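Mulladen District Hospital keeps its vaccine records on one desktop computer in a room behind the pharmacy. For six years the outreach teams from Curkham have worked from lists printed there, and the routine has changed little. A team leaves with a list of villages, returns with tally sheets, and a clerk enters the results the same evening.

The programme covers 26 villages along the Omlow river. In January it reached 370 children under five, the highest monthly figure so far. Most were receiving a second or third dose, which indicates that families are coming back.

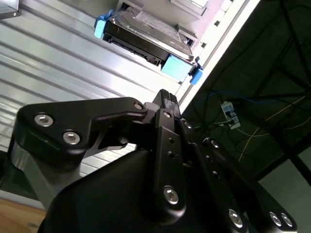
*A hard disk drive in a tray with blue plastic fittings, at the drive bay.*

Distance is the main constraint. The road to Keskin is passable for nine months of the year. In the wet season the cold boxes go by boat, and a round trip takes over 9 hours. Ice packs are changed once, at the halfway landing. Any vial whose heat marker has darkened past the limit is discarded and entered as waste.

Short-term helpers from abroad do not give injections. They weigh children, fill in cards and carry boxes. The charity stopped taking placements shorter than a month after local nurses reported that training each new group cost them two clinic days.
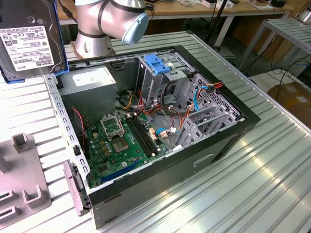
## Costs and staffing

Fuel is the largest item in the budget, followed by nurses' pay. The district now pays four of the six nurses directly. The charity intends to transfer the other two posts when the present grant ends.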